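7.4 Recovering from a Grip Stall (fault 186)

Fault 186 means the Lomis hand was told to close, tried, and gave up before reaching the commanded position. It will also appear if you unplug the hand while it is closing, so please don't.

1. Press Hold on the pendant. Do not press Resume. Resume repeats the last command at full force, as Alfredo Salazar can confirm.

2. Wait for the finger current to fall below 100 mA.

3. Switch to Manual and set speed to 40 percent or less.

4. Open the fingers one at a time, outermost first.

CAUTION: Support any part the hand is still holding before you open it. The overhead panel will not catch it for you.

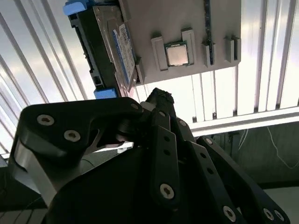

Most 186 faults come from a bad approach, and the hand gets blamed for it. Before you reload the program, check where the fingertips are relative to the part. With a drive caddy, a fingertip under the bottom end, near the lower blue tab, is a fair starting point for a retry. A fingertip wedged between the caddy and its holder is how Bradisico came to buy a second panel in October.

5. Back the wrist off in a straight line. No rotation.

6. Check the screws at the finger joints. Tighten by hand only.

7. Run Flamum self-test 3 and clear the fault.

NOTE: The log keeps the last 600 events. If 186 fills all of them, stop clearing it and call Annag Pringle at the Chisholm service desk.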